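Whisky in a 40 litre cask: how long before it's all oak?

Posted by Idun Halvorsen, Mirevville

My brother-in-law and I went halves in a 40 litre cask of new-make from the Siriwan distillery, in a moment of confidence that came after the tasting. It's been in my garage since March. The brochure said "matures faster in small wood" and left the rest to our imaginations. Do I pull it at a year? Two? The garage gets hot enough in summer to soften candles. He wants to wait until his daughter turns 18. She's six.

Yevdokiia Fedoruk

Don't wait for the daughter. In a cask that size and a garage like that, start pulling a small sample every month now and write down what you taste. Mine (a Femis ex-port, same size) was lovely at 14 months and tasted like a licked fence at 20. When it's where you like it, move the lot to glass. Keep the cask topped up with the same spirit if you can get it, check the hoops for weeping, and shift it to the coolest corner, preferably not the one beside the hot water system. Your brother-in-law can have his half in bottles with her name on the label.

Nirkel443

just drink it. ours lost a fair bit to the angels and the rest to my cousins. if it comes out too woody put it in a tall glass with lemonade and no one will say a word, my wife does the mixers
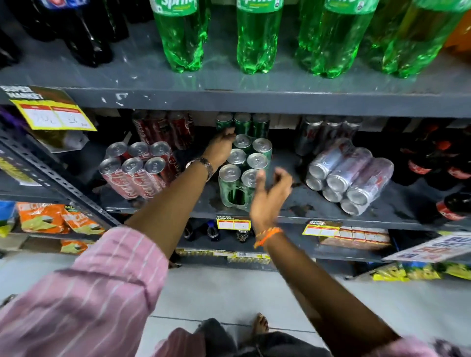 mixer aisle, green cans and Sprite

also 18 years is mad, you'd have a damp barrel and a grudge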